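**Table reset assistants, part-time, Lindden kitchenware room**

Pultevwood is hiring two people to set out, clear and re-sort kitchen items on white worktables. The post starts in September and runs for 80 shifts. Pay is 2220 per month before tax.

Duties:

- Lay out tableware, cookware and play food from a written list.
- Vary the position and angle of each item between rounds.
- Log every layout on the shift sheet, with item names as given in the stock list (268 entries).
- Wipe down plates, bowls and colanders at the end of the shift.
- Pull cracked or badly scratched plastic and report it to Saulius Šimkus.
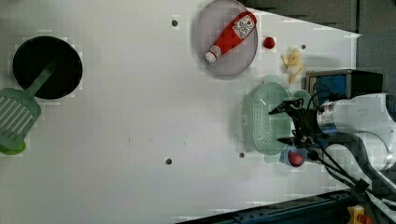
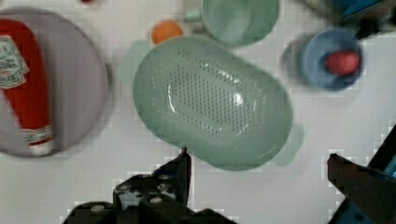

*Worktable, Lindden: green colander, plate and red squeeze bottle in both views.*

Applicants must be able to stand for most of a four-hour shift and tell similar shades of green and blue apart. Stockroom or catering experience is useful but not required. Training takes two shifts and is paid.

Send a one-page résumé and your available hours to Nghĩa Phí, quoting reference 979. Applications close Tue 21 May. Interviews are held on site and include a short sorting task. Travel costs are not refunded.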